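Market > Teshome Fruit & Veg > Gallery

Grapes on the table

Teshome has sold fruit at Narnlow market for 14 years. This page is about table grapes, which come in three colours on the stall from late summer and sell faster than anything else we carry. The notes were written by Obsa Admasu, who does the buying, and apply to all three.

Grapes arrive from the Pruldale depot in clamshell boxes and stay in them until they are wanted. The boxes have holes in them – leave the fruit inside and put the whole thing in the fridge, away from onions.

Red grapes vary most in shade, and darker berries on a bunch are normal. Green ones are best when they have a slight yellow tint. Dark purple ones should still have some bloom on the skin, a dull film that comes off when they are handled.

Boxes hold 400 g unless the label says otherwise. Empty ones can be handed back at the stall.

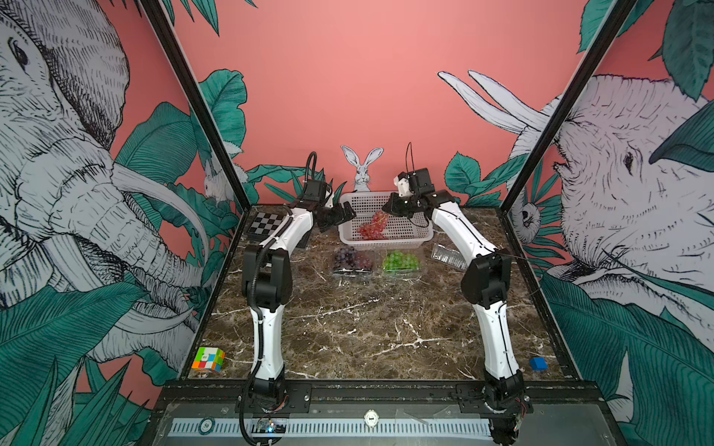 Should grapes be washed before they go in the fridge?

Leave them unwashed until you are going to eat them. Rinse a bunch under the cold tap in a basket or colander, shake it and let it drain for a few minutes. Grapes put away damp go soft at the stem first.

The next pictures will go up in August, when the plums start.

Contact | © Teshome Fruit & Veg, Narnlow | Back to top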